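# Zetent Review: Four Months of Being Assigned Chopsticks

November 24, 2025

I pack utensil sets at Insaurralde's Perham site, and in July the company bought Zetent, the task software that tells those of us on the recording shift what to pick up, how often, and whether we did it well enough. The idea is that our recordings will teach the new Zusard packing arm to do what we do. I have used Zetent every working day since. Management's review is on the intranet and uses the word "journey." Mine follows.

## Setup

It took a morning. You sign in, pick a station, and Zetent reads out a task in a voice like a dentist's waiting room. Then you take a hand-held gripper in each hand and do a thing you have done with your fingers since preschool, more slowly, until the tablet chimes.

The tasks arrive in plain language, which I appreciate. "Move the sticks to the container" means exactly that. The trouble starts with adverbs. I have been asked to place a spoon "naturally," and I can report that a person holding two grippers and thinking about the word "naturally" has never done anything less so. 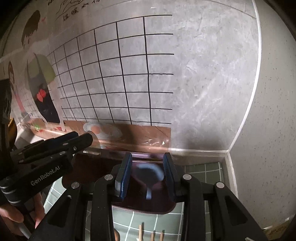 Scoring is the part you'll live with. Each take comes back green, amber or red, with a one-line reason, and the reasons are useful maybe half the time. "Grip too early" I can fix. "Hesitation" I dispute, because I was deciding. The score also lags by a minute or more, so you stand at the counter with your arms out and study the wall, and I'm now on good terms with the cartoon in the long black apron with the red heart on it. The old packing line had no wall art and no waiting. I miss one of those.

## What it changed

My hands hurt less. That deserves to go near the top of any fair review. On the line I packed some 900 sets in 8 hours and went home with thumbs like old hinges. Grippers tire the forearms instead, which at least spreads the complaint around.

The talk has gone, though. On the line you could hold a conversation for a whole shift without looking up. Zetent wants your attention on the take, and the gaps between takes are too short for a story and too long for a remark.

Then there's the question of who knows what. Before July, being good at packing was worth a nod from the supervisor. Now it's worth a recording, and the people with the steadiest hands get the most bookings. One of our slowest packers is the best recorder in the building. She's insufferable, and she's right.

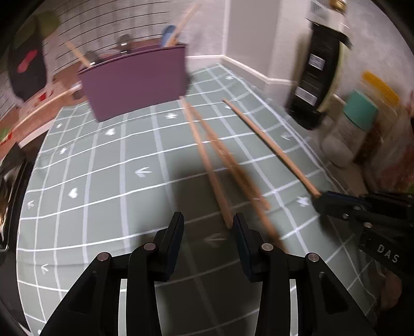 *Wooden sticks on the gridded cloth, with the purple utensil box at the back.*

Thin sticks are where Zetent earns its money and loses my affection. The retry button is large and well placed, and I have worn a spot on it. If a take goes wrong you can mark the moment it went wrong, add a note, and start over without calling anyone. The notes box takes 700 characters. I have used them all.

## Gripes

- Breaks have to be requested inside the app, three taps deep.
- The leaderboard can't be hidden. Please let us hide it.
- Saved tasks sort by date only, so finding last week's spoons means scrolling past every fork in Perham.
- There is no screen that tells you what your recordings were used for. I asked Zetent's support desk and was sent a link to the page about gloves.

## Would I buy it?

I wasn't asked, but for a small recording shift, yes, with the leaderboard off and a written answer about everyone's hours before the first login. We got ours in the second month. Hours are guaranteed through spring, and after that the memo gets poetic.

Three stars out of five. I'd go to four for a break button on the home screen.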